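Oct 23, 2022

Spent most of the evening on next year's equipment list for the Muddale room. The total I'm allowed is the same as last time, so anything new has to come out of something old.

The biggest line is still finger pads and spare fingers. We went through more than 500 pads this year, mostly on laundry tasks, and the price from Serkura has gone up. Tuấn wants a second wrist camera as a spare. I've put it in at 1,741 with the cable and mount, and I expect to argue for it.

The household machines are cheaper than people think. A front loader with a round door covers most of what we need: reach in, take something out, drop it in the basket. I'd budgeted 346 for a second one, used, but I hadn't allowed for delivery or for the extra sockets – the cables already run along the floor by the skirting and I don't want more of them there.
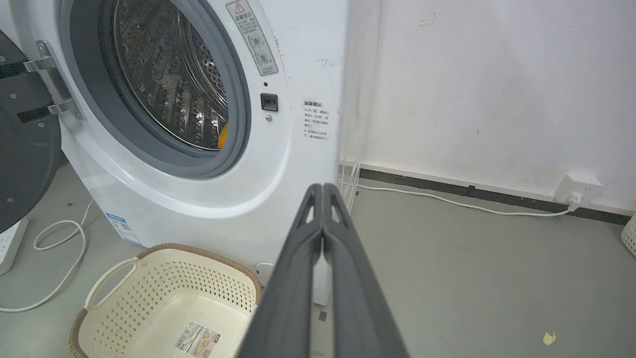
Dale Robichaud wrote back that I should drop the second washer altogether and buy six baskets in different shapes, as the arm learns more from a new basket than from another door. Duyên agrees with him. I've moved the washer to the bottom of the list for now and asked Lolcombe for a price on baskets.

Still to do: insurance, and a figure for floor mats.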